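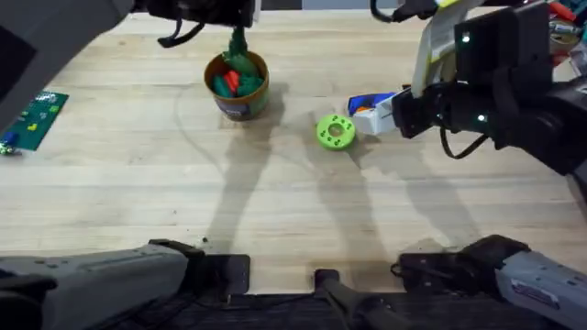

Chez Plurnero, les deux bras au travail autour du gobelet.

Sept secondes. Pince fermée, un truc vert foncé qui pend jusque dans un gobelet brun, à bande bleu-violet. Beatrice Gachanja ne regarde pas l'écran, elle regarde la table. « Encore une. On garde. »

On garde, ça veut dire : l'essai part dans le dossier. Un exemple de plus pour Ketton, le modèle que l'équipe de Plurnero veut entraîner à ranger, trier, remplir. Pas de règles écrites à la main. Des gestes, pilotés par quelqu'un, enregistrés – images, positions des articulations, ouverture des pinces – puis avalés par la machine.

Objectif de juin : 900 essais. À 14 heures, quand j'arrive, on en est à 200. Le café est froid, personne n'en refait.

Le matériel ne paie pas de mine. Une table en bois clair, sans doute rayée. Deux bras gris, face à face. Un anneau vert citron percé de petits trous, genre jouet. Un petit objet blanc, bout bleu et orange, côté pince droite. À gauche une carte électronique verte, posée près du bord. Et dans le gobelet, du rouge-orangé au milieu de morceaux bleu-vert, en tas.

Le tas, c'est le sujet. « Un cube tout seul, n'importe quel bras sait faire, dit Gachanja. Un morceau mou qui tombe sur d'autres morceaux, là ça devient intéressant. » Le mou se plie, glisse, reste accroché à un doigt. Il faut donc des exemples où ça accroche. Des ratés rattrapés, surtout. Les démonstrations trop propres, elle s'en méfie : le modèle apprend la ligne droite et ne sait plus revenir.

D'où les consignes scotchées au mur. Changer le gobelet de place entre deux essais. Varier la lumière. Ne pas toujours commencer par la gauche. Ne pas corriger trop vite.

Ça fatigue, forcément. Les épaules d'abord, puis l'attention. Les opérateurs tournent toutes les heures, et chacun a sa main – Makori, le logiciel de tri maison, les reconnait presque à coup sûr, rien qu'à la vitesse d'approche. Utile pour équilibrer le lot. Un peu vexant aussi.

Et après ? Un premier entraînement, environ 100 essais mis de côté pour vérifier, puis on recommence avec ce qui manque. L'ancienne version, Ellero, lâchait tout trop haut. Gachanja a relu les enregistrements un par un : les opérateurs aussi lachaient trop haut.

16 h 30, nouvelle série. Quelqu'un décale le gobelet de quelques centimètres, les pinces remontent. « Prête ? » Elle a déjà les mains sur les commandes.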